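Print this page
E-mail this page

Chapter 4
When Two Arms Share a Table

In March the night shift at the Clester plant in Walurlow lost most of a working day to a fault that the controller logged only as code 1794. Two arms had been set up to pass small parts to each other over a shared table. Partway through a handover, one gripper closed before the other had opened. Both arms kept to their planned paths, and the joint motors pulled against each other until a wrist bearing cracked.

Lionel Tessier, the technician on duty, pressed the emergency stop. It cut power to the left arm only. The right arm was wired to a separate circuit and went on pulling for roughly 25 seconds.
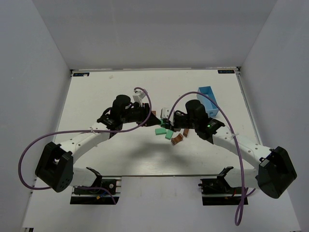 The inquiry was led by Hjalti Vestergaard. He found that each arm had passed its own safety check and that the pair had never been checked together. The force limit on each was 200 newtons, a setting carried over from an earlier job in which the arms worked alone. A cable tie had also been moved during cleaning, leaving a length of cable free to snag at full reach.

This chapter deals with faults of this kind. Section 4.1 covers shared work zones and how to mark them out. Section 4.2 explains stop circuits, including how to test that one button stops every machine within reach. Cable routing is treated in Section 4.3. The full Clester fault log is printed at the end of the chapter, and you will need it for the review problems.

Print this page
E-mail this page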